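January 2025
By Pirmin Grabner

Girkon adds pink school backpack to its range

Dronberg – Bag maker Girkon has a new children's backpack in pink, with mesh pockets and gray reflective trim.
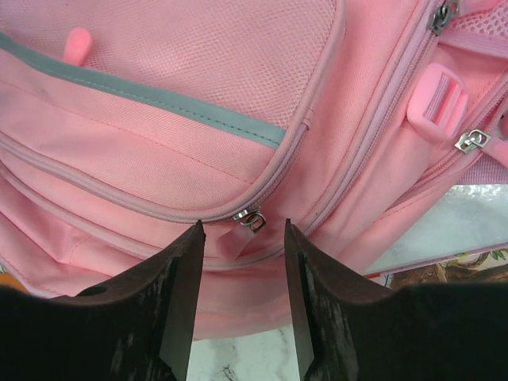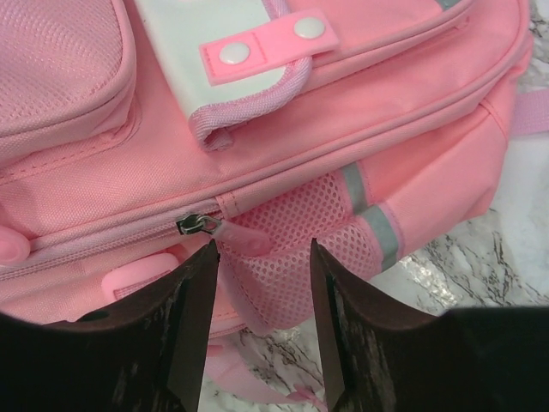
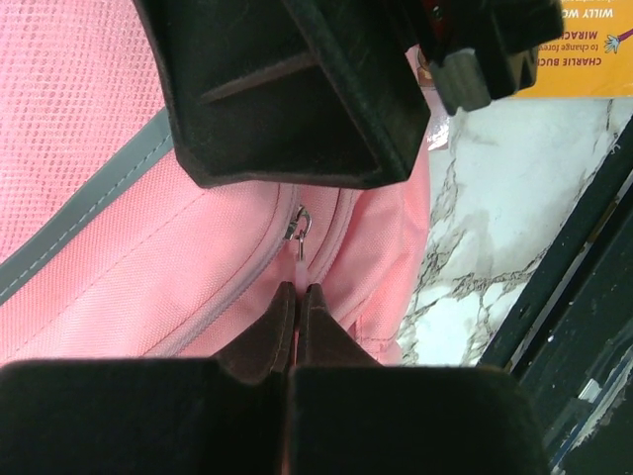
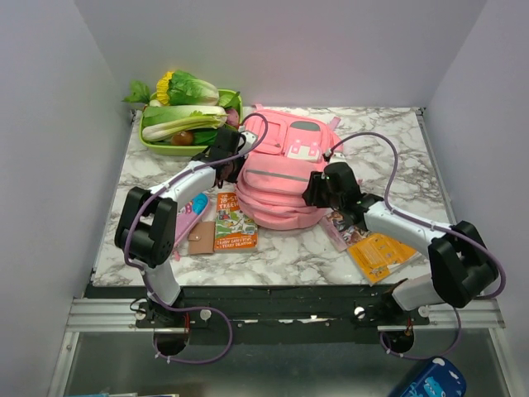 Zippers and pockets

The metal sliders have soft pull tabs for small hands. The bag holds 14 liters and goes on sale in June at 15 Wendt stores.

683 shares · 2 comments

Pranetti: Does it come in blue?

mum_of_two: Our old one lasted 8 years, so yes please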